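Wiki > Shared Workshop Projects > Arms and Grippers > Mokia

Print this page | E-mail this page

Mokia (kitchen arm)

Mokia is a tabletop robot arm with a two-finger gripper, built at the Utthorpe shared workshop and in my garage, mostly in my garage. The name covers both the physical arm and the simulated copy of it that lives on my desktop computer, and I use it for both without warning, so sorry if you get lost! If I mean only one of them I'll try to say so. This article replaces the old page, which was mainly a parts list and a complaint about screws.

Background

I started the arm in January with two goals. I wanted something that could open a microwave door, and I wanted to learn how to cut my own gears on the Utthorpe router. The gears came out fine after a while (the first batch were more like cookies). The door took over everything else. Pulling a door open sounds like the dullest job you could give a robot, but the handle travels in an arc, and an arm that wants to pull in a straight line will fight the hinge the whole way. My first real-life attempt dragged the microwave toward me across the bench instead of opening it. I caught it, but I moved the early practice over to simulation that same evening.

Hardware

The arm is bolted to a plywood base that fits in the trunk of my car. It has six joints, all belt driven except the wrist, where I gave up and went with direct gears. The belts were a good choice. They're quiet and they slip a little when something gets stuck, which has saved my knuckles more than once.

The gripper is the third design. The earlier ones had wide, flat fingers, great for picking up sponges and hopeless at getting behind anything. The current fingers are narrow and black and taper toward the tip. I print them lying on their side so the layers don't split under load, and if you're making a set from my files, please do the same. Plastic fingers standing upright on the print bed look nicer and snap almost right away.

Brakard board

Motor control runs on the Brakard, a driver board I laid out myself and had etched through the workshop's group order. It's the second version. The first one had the power connector on backward (my fault, the drawing was very clear). Brakard reads the joint sensors, keeps the motors inside their current limits, and cuts power if the cable to the computer drops out. It gets warm enough that I added a fan, so leave a gap behind the cover.

Software

The simulated arm runs in a little program called Massawe, which I've been writing on and off as a hobby. It wraps a free physics engine and adds the stuff I kept retyping: loading a room, putting objects down on a counter, saving camera views, and playing back a run slowly so I can see where it went wrong. Massawe has a kitchen with a microwave, a sink, a dish rack and plenty of clutter. I like the clutter. A bare counter let me get away with really lazy elbow motions, and I'd have paid for those in glassware at home.

Objects are plain files with a shape, a weight and a friction value. Friction on the door handle matters the most, and I spent a whole weekend on that one number. Too high and the gripper seems magic, too low and nothing can be pulled at all. I finally weighed the pull on my own microwave with a luggage scale and worked backward from that.

Door practice

A practice run starts with the arm parked off to one side. It comes in toward the door, closes on the handle, and tries to follow the arc. I've logged more than 200 runs so far, with the start position nudged a bit every time. The most common failure is arriving too low and too far left, so the fingers end up in front of the door panel and nowhere near the bar. Next most common is gripping the bar right beside one of its mounts, where there just isn't room.

What helped was splitting the move into a slow part and a fast part, with the slow part starting about a hand's width from the door. Dull, I know! It added 9 seconds to each run and I've stopped minding.

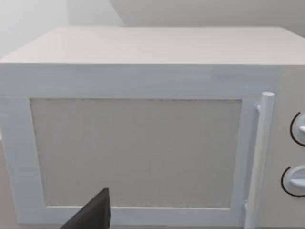
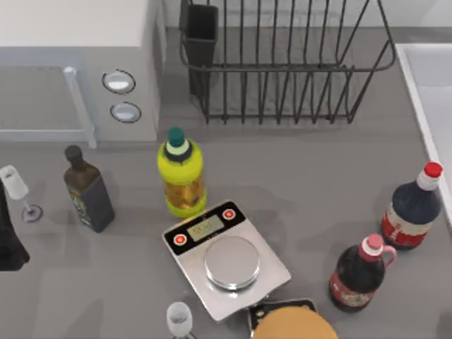

The microwave in the Massawe kitchen, up close (first) and from farther back with the counter (second).

Open items

Door closing isn't written yet. The wrist gears still click when the real arm reverses direction, and I suspect the middle one. Camera views in Massawe are saved with the run but the light settings aren't, so old runs can look different when you load them again. Anyone at Utthorpe who wants to borrow the gripper files will find them on the shared drive under "fingers, third try."

Page last edited 20 Dec 2022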